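Musside Pantry Words

A word list and phrase collection for talking about food storage, kept by a handful of us who got tired of arguing over what to call things.

What's in it

The list has 878 entries in plain text, one to a line, with the word first, then the region if we know it, then a short note. It started as a glossary for the Kohlhase community kitchen newsletter and grew from there, the way these things do when people start writing in with what their grandmothers called the root cellar. You'll find words for bins, crates, crocks, sacks, shelves and the rooms they live in, along with a good many sayings about keeping apples away from potatoes (we got a lot of those, and please keep them coming!).

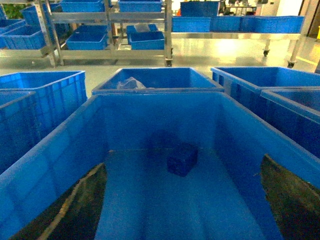 Entry word: bin. Blue plastic, open top.

"Bin" has the longest note in the whole list. Some contributors use it only for something with a lid, others only for something without one, and in Nillis it can mean the whole corner of the barn where the grain goes. We kept all 3 senses and numbered them. If you're using the list for teaching, I'd start there, because everybody in the room will have an opinion.

How it's organized

There are 5 files, split by letter. The phrases are mixed in with the single words, which I know bothers some people, but it made the sorting so much easier. Spellings follow whatever the contributor sent. The notes are mine unless initialed, and mine do tend to run on.
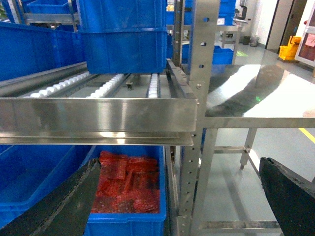 Ryszard Krajewska wrote in to say that "crate" ought to be two entries, one for the slatted kind you ship fruit in and one for the kind that stacks, and that "tote" shouldn't be pointing to either of them.

I've split it as of the September update. "Tote" still points to both until somebody sends me a better note.

Using it

Take it, print it, put it in your own newsletter. A credit to Musside is appreciated. The Wovus spelling game uses a cut of 500 words, picked by Baltazar Ibarra, and that cut has its own file with the notes left out.

Known gaps

Almost nothing on smoking or drying yet. The cheese words are thin.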